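A Folding Arm by Subscription

2022-02-12

The contract is two pages long, and most of the second page is about lint.

Waltness, a small automation firm in Cirndale, has been renting out a single-arm garment folding station since November. The customer gets the arm, a two-fingered gripper with a camera at the wrist, a white table to work on and a technician for the first week. The customer does not get to own any of it. The monthly fee is $664, with a minimum term of six months.

That price is aimed at laundries and uniform services too small for a folding line. One of them is Vītola, a workwear laundry in Clalimville that handles tops and fleece layers for clinics and restaurants. I spent a morning there with the station and its operator.

Setting up took 20 minutes from a cold start. Most of that was the table check, in which the arm moves over the work surface and compares what the camera sees with a stored picture of the bare top. The software is plain. There is a list of garment types, a speed slider and a large stop button. Adding a new garment type means folding one by hand under the camera several times, and the manual is clear on how to do it.

The arm works from the edge of the cloth. It looks for a hem or a corner, closes on it, lifts and draws it across. Thin cotton gives it the most trouble. On two occasions it picked up both layers of a T-shirt when it wanted one, and the operator had to pull the shirt flat and start again. Thicker cloth went better – the fingers had more to hold.

Speed is the weak point. Waltness quotes around 310 pieces per shift for mixed loads, and from what I saw that is fair for sweatshirts and optimistic for anything with buttons. A practiced person is much faster. Vītola runs the station next to its hand folders and gives it the long, dull batches.

"We don't sell it as a fast machine," said Walter Huamán, who handles service contracts for Waltness. "We sell it as a machine that does the same pile in the afternoon as it did in the morning."

Service is the better half of the deal. Fingertips count as wear parts and are replaced at no charge. Phone support is included during working hours, and my one test call was picked up quickly. Lint is the customer's job. The contract calls for wiping the camera window and the finger joints at every shift change, and a repair traced to skipped cleaning is billed separately.

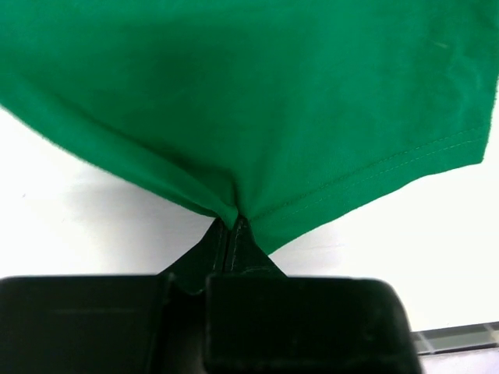
The gripper closes on a fold of green fabric beside the stitched hem.

The noise is low enough to talk over. The arm needs a standard wall outlet and a floor that does not shake, which ruled out Vītola's first choice of spot, next to the washers. Shops with an upstairs workroom should ask for a site visit before signing.

There are gaps. The station will not turn a garment right side out, and it has no way of sorting by size. Finished stacks have to be carried off by hand. Waltness says a size reader is planned but would not give a price for it.

For a shop that folds a lot of the same few items, the rental is worth a trial. For a shop with a different mix every day, the hours spent teaching new garments will eat into the savings. Waltness is taking orders now for Cirndale and Clalimville, with delivery included in both towns.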